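Buscar en la enciclopedia Buscar Búsqueda avanzada

Árbol para tazas

Tiempo de lectura: 9 minutos
Compartido 13 veces · 2 comentarios

El árbol para tazas, llamado también portatazas de árbol o colgador de tazas, es un utensilio doméstico que sirve para guardar tazas colgadas por el asa. Consiste en una base, un poste vertical y varios brazos cortos que salen del poste hacia arriba. Pertenece al grupo de los soportes de mesa, junto con el portarrollos de cocina, el escurridor de pie y el joyero de árbol, con los cuales comparte la forma general y muchas veces también el taller de fabricación.

El presente artículo trata del objeto de mesa. Para los ganchos que se atornillan debajo de un armario, véase Gancho de cocina. Para los muebles de pared con barras, véase Espetera.

Denominación

El nombre viene de la semejanza con un árbol sin hojas, en el cual el poste hace de tronco y los brazos hacen de ramas. En inglés se dice mug tree, y la expresión española es en buena parte una traducción de esta. En los catálogos de habla hispana se encuentran además las formas «árbol de tazas», «soporte para tazas» y «perchero para tazas». La última es menos frecuente y puede causar confusión, porque «perchero» designa normalmente un mueble para ropa.

La palabra «portatazas» sola es ambigua. En varios países nombra también el hueco para vasos que llevan los automóviles, y en otros la bandeja de cartón en que se transportan las bebidas. Por esta razón algunos vendedores añaden siempre «de mesa» o «de cocina».

Forma y partes

La base es la parte que da la estabilidad. Puede ser redonda, cuadrada u ovalada. Las bases redondas son las más comunes en los modelos torneados, mientras que las alargadas se usan cuando el fabricante quiere aprovechar un lado para apoyar otra cosa, por ejemplo un azucarero o una taza suelta. Con este fin algunas bases tienen un rebaje circular poco profundo, que impide que el recipiente se deslice.

El poste se une a la base de dos maneras principales. En la primera, un tornillo entra desde abajo y se esconde en una cavidad. En la segunda, el extremo del poste tiene una espiga que se encola dentro de un agujero. La unión con tornillo permite desmontar el objeto para el transporte, pero exige apretarlo de nuevo cada cierto tiempo. La unión encolada no se afloja con facilidad, aunque sufre más si la base se moja a menudo.

Los brazos son generalmente varillas cilíndricas. Se colocan a alturas diferentes y giradas unas respecto de otras, de modo que las tazas no se toquen. El ángulo del brazo es importante: si es demasiado horizontal, la taza puede resbalar hacia fuera con un golpe pequeño; si es demasiado vertical, el asa queda atrapada y cuesta sacarla. El extremo superior del poste se termina con un remate, que puede ser una bola, un tapón redondeado o simplemente el corte lijado.

Materiales

Madera. Se emplean sobre todo el haya, el pino, la acacia y el árbol del caucho. El haya se tornea bien y tiene un grano fino que no retiene mucha suciedad. El pino es más barato y más blando, y con los años muestra las marcas de las asas. La acacia tiene un color más oscuro y pesa más, lo cual ayuda a la estabilidad. El bambú se vende habitualmente en la misma sección de las tiendas, aunque botánicamente no es una madera.

Metal. Los modelos de alambre de acero son ligeros y ocupan poco sitio. Suelen ir cromados o pintados al polvo. Su inconveniente principal es el ruido y el desgaste del esmalte de las tazas en el punto de contacto. Algunos traen una funda de goma en cada brazo.

Otros. Existen árboles de plástico, de hierro fundido y de materiales combinados, por ejemplo con base de mármol y poste de latón. La base de piedra se elige por su peso.

Estabilidad y carga

Un árbol para tazas está equilibrado solamente cuando la carga se reparte. Por eso se aconseja llenar primero los brazos bajos y alternar los lados. Las tazas grandes, que llenan los hogares desde que se extendió el consumo de café en taza alta, son un problema para los modelos antiguos, pensados para piezas de porcelana pequeñas. El asa de algunas tazas modernas es además tan gruesa o tan cerrada que no entra en la varilla.

En el comercio se anuncia a veces la carga máxima, pero no todos los fabricantes la miden del mismo modo. La firma Verkbridge la indica por brazo; Dukgate la indica para el conjunto. El comprador debe leer entonces la ficha con cuidado antes de comparar. El catálogo de Tjoa, que reúne 2,716 artículos de cocina y mesa, clasifica los árboles según el diámetro de la base y no menciona la carga.

Uso y cuidado

Las tazas deben colgarse ya secas. Cuando se cuelgan mojadas, el agua baja por el brazo hasta la unión con el poste y allí se queda, lo que oscurece la madera y puede con el tiempo soltar la cola. Para limpiar un árbol de madera basta un paño húmedo y después otro seco. No se debe meter en el lavavajillas.

La madera sin barniz agradece una capa fina de aceite mineral de uso alimentario. Se deja absorber y se retira el sobrante con un trapo. El aceite de oliva no es adecuado, ya que se vuelve rancio.

Si un brazo se suelta, se limpia la cola vieja del agujero, se aplica cola blanca nueva y se mantiene la pieza en su posición hasta que seque. Si el brazo está partido, se puede sustituir por una varilla del mismo diámetro, comprada en una ferretería.

Árbol para tazas de madera clara, con base ovalada y rebaje circular, sobre un tapete marrón oscuro (segunda fotografía).

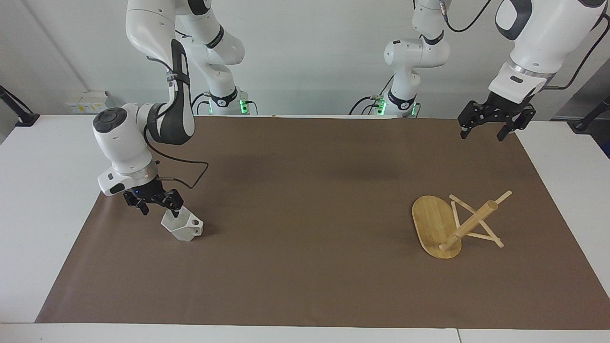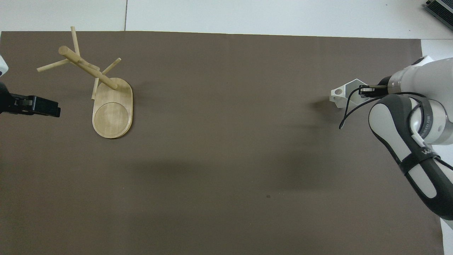
Otros usos

Fuera de la cocina, el mismo objeto se utiliza para colgar collares, llaves, cintas o carretes de hilo. En las tiendas de regalos sirve de expositor. La marca Plaveo vende una versión baja, sin rebaje en la base, destinada a pulseras y relojes, que por la forma de sus brazos no es apta para tazas.

Véase también

Escurreplatos
Espetera
Gancho de cocina
Portarrollos
Taza

Última revisión del artículo: 19/07/2024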